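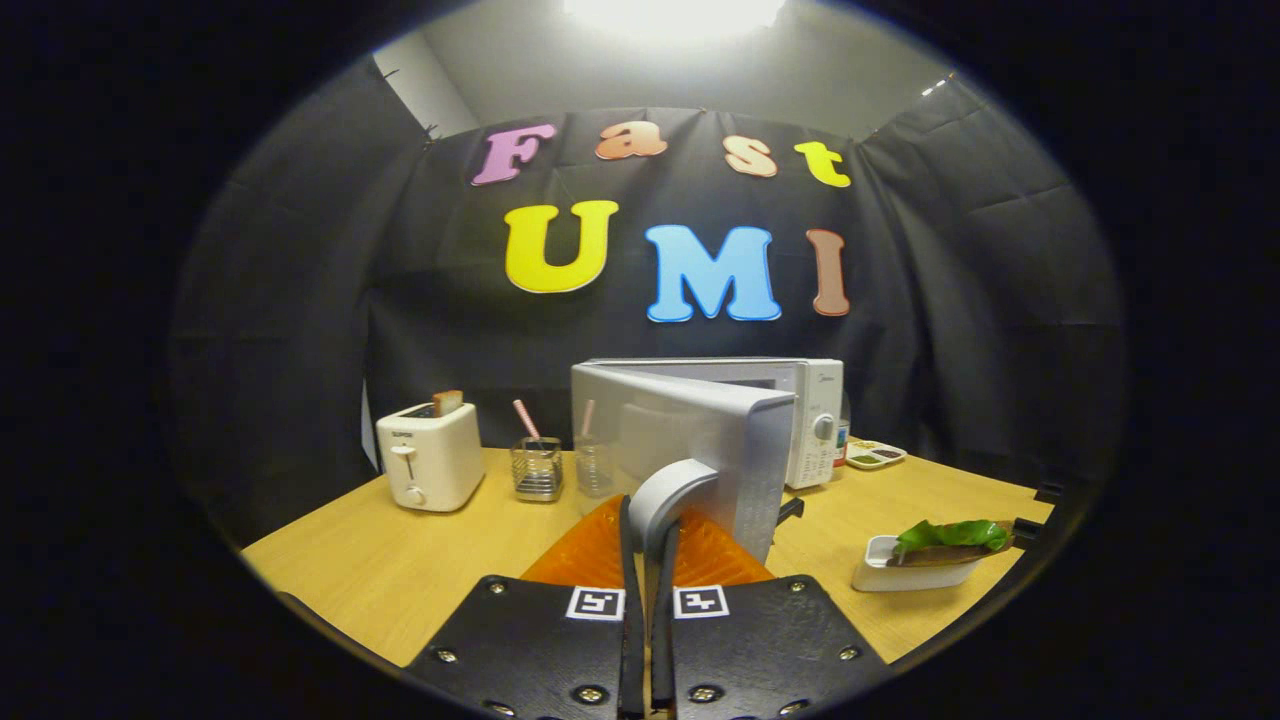

House rules for hand-held gripper sessions, second version

We have rewritten our rules for recording demonstrations. The first set was one side of A4 taped to the wall in Nurkotcombe, and most of it was about charging. The new set is longer, and a few people from other groups have asked for it, so I'm putting the main parts up with some notes on how we got there. It covers tabletop kitchen tasks done with a gripper held in the hand. If you teleoperate an arm, some of it won't apply.

The push came from the Storkano batch in June. We recorded over 300 demonstrations and had to throw out 81 of them. I had expected tracking to be the main cause. It came second. Most of the rejects were good recordings of somebody doing the task in a way the written task didn't allow, such as putting the item down halfway, changing grip and carrying on.

So the first rule is that the task is written down before anyone picks up the gripper. One sentence for the start, one for the end, and a line for what counts as a failure. "Tidy the table" is not a task. "Pick up the cup, place it on the tray, let go, move the gripper clear" is. If regrasping is allowed, the sheet says so. If it doesn't say so, it isn't.

Second rule: markers are checked at the start of every session and again after any break. We wipe both finger markers with a dry cloth, look for lifted corners, then open and close the gripper fully five times while someone watches the width reading. If the reading jumps, stop and fix it. Wing-yan Lau wanted this check every ten demonstrations. We tried that for a morning and people began to rush it, so it went back to once per session plus breaks. She still thinks I'm wrong and she may be right.

Screws on the finger plates get a check with the driver at the same time. Don't overtighten them. Soft pads are looked at for splits and swapped if there is any doubt, and the swap goes in the log with a time. We didn't log pad changes before, and when grip behaviour changed partway through a batch we had no way of telling which recordings came before the new pads.

Third rule, and this one caused the most argument: keep failures, but label them. A dropped item is a demonstration with the label "drop". It is not deleted on the spot by the person who dropped it. Loubna Ragab does our review pass, and she pointed out that when operators delete as they go, the success rate you work out later means nothing. The operator can add a note. Only the reviewer can reject.

On moving the gripper. Hold it the way the arm will have to hold it. The human wrist does things that our arm can't, and it is very easy to roll your hand right over to get at something behind a taller object without noticing that you've done it. The sheet now has a reach limit for each task, and new operators spend their first half hour watching playback on the arm model. Keep an ordinary steady pace. Don't slow right down near the object and then speed away with it, as most of us do when we know we're being recorded.

Keep your free hand out of the work area from the start cue to the end cue. If a dish slides, let it slide. A recording in which a second hand comes in to steady something is rejected, every time, however good the rest of it was.

Layout. The table gets changed on a schedule and not on a whim. Each task has a list of starting positions, and the operator works down it. When we left it to people's own judgement they said they were mixing things up, but when Loubna plotted the starting points they sat in two clumps, both near the operator's right hand. Background items move as well, so the appliances don't always end up in the same order. Nothing on the table is ever plugged in. That was on the old sheet and it stays, even for tasks that only involve a lever or a dial. Anything that could hold water is dry unless the task is about pouring.

Food is allowed, real or pretend, and the log says which. Real food is replaced at the start of each session. Wipe the fingers down afterwards with whatever the pad supplier says is safe. We use Kaewkla pads and go by the sheet that comes in the box.

Lighting: blinds down, overhead lights on, and a test clip before the first take. If you can't read the markers easily by eye in the test clip, don't expect the software to manage it.

People. Operators take a break after 48 demonstrations at the most, sooner if their wrist or forearm aches, and they don't need to explain why. The gripper isn't heavy, but it gets heavy. Visitors can watch. If a face or a phone screen gets into a recording, it goes on the review list, and the person is asked before we keep it. Where they say no, the recording is deleted in full and we don't try to crop it.

Files are copied off at the end of each session, checked against the log, and only then cleared from the card. Two people do this part. We lost an afternoon at Rasmont last year to one person doing it alone and tired, and that person was me.

Two things are still open. We have no good rule for how different two operators' styles can be before you should treat them as separate sets. And I'd like a proper standard for the failure labels. We have "drop", "slip", "missed grasp", "wrong target" and "other", and "other" is far too big. Wing-yan is going through those recordings now to see whether they split in some useful way, and I'll post her list when she has one. If your group already has a set of labels you're happy with, please send it over, along with the rules you tried and gave up on.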